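Facilities and Housekeeping > Checklists

We use cookies to remember your settings. Accept | Manage

Harkgate Garment Room: Folding Table Inspection
Form 2805
Inspected by: Eluned Landeg
Date: 21 May 2026

Mark each item OK, Fix or N/A. Write a comment for anything marked Fix.

1. Floor around the table clear, mats flat
OK. Mat by the door has been turned over and lies flat now.

2. Aisle to the exit open, full width
Fix. Two returns bins were parked in it at the start of the shift. Moved. They belong in bay 19.

3. Table steady, no rocking
OK. Leaned on all corners.

4. Tabletop clean, no chips or sharp spots
OK. The black marble pattern hides lint and pins very well, so wipe it and then run a flat hand over it before any clothing goes down. One straight pin found near the back in January, none this time.

5. Glare from overhead lights
Fix. The top is glossy and throws the light back at anyone folding at that end. Ask Plarthorpe for a price on a diffuser panel. Not urgent.

6. Metal edges and rails free of burrs
OK. Checked with a cotton rag, no snags.

7. Cords and cables out of the reach of sleeves and drawstrings
OK. Recheck after any move of the table.

8. Clothing laid out one piece at a time
OK. Light blue fabric on the table, creased but usable for the fold check.
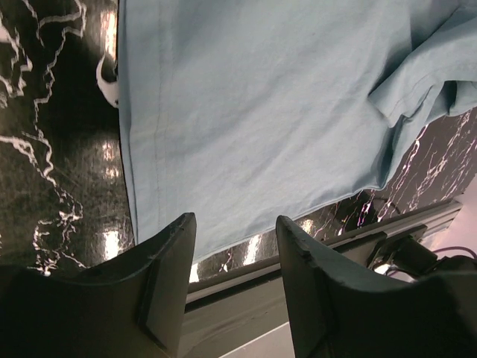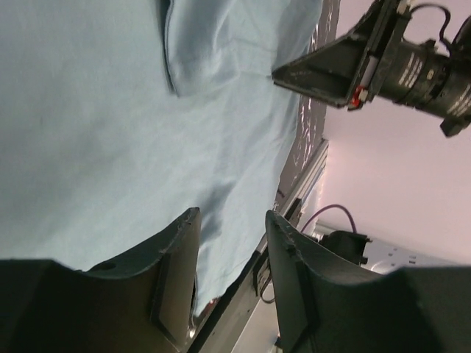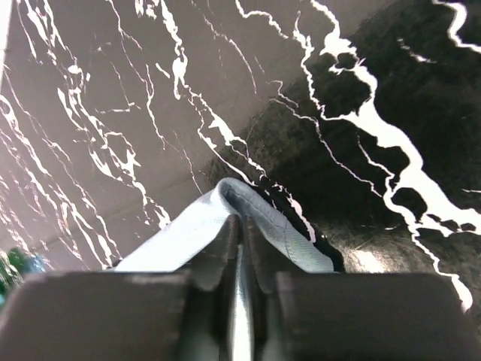

Item 8, light blue fabric at the folding table.

9. Hems and seams checked before folding
OK. Look for loose thread along the hem stitching. Anything that needs repair goes in the mending tray, tagged.

10. Fabric smoothed before the first fold
Fix. Creases are being folded in. Smooth from the center out, then fold. Dymphna Ó Dubhghaill will go over this with the new starters.

11. Steamer parked, switched off, tank emptied
OK.

12. Cleaning spray labeled and stored below shoulder height
Fix. The Zikik bottle has lost its label. Replaced with a handwritten one for now, need a printed one.

13. Shelf load under the posted limit of 34 kg
OK. Heavy cartons are on the bottom.

14. First aid kit stocked
Fix. Short 3 finger bandages. On the Mac Giolla order.

Open items: 2, 5, 10, 12, 14.
Item 2 was open on the last form too. Put tape on the floor if it comes up again.

Reviewed: D. Ó Dubhghaill
Comment: agree on 10. For 5, try turning the table a quarter turn before we pay for a panel, and redo 3 and 7 afterward.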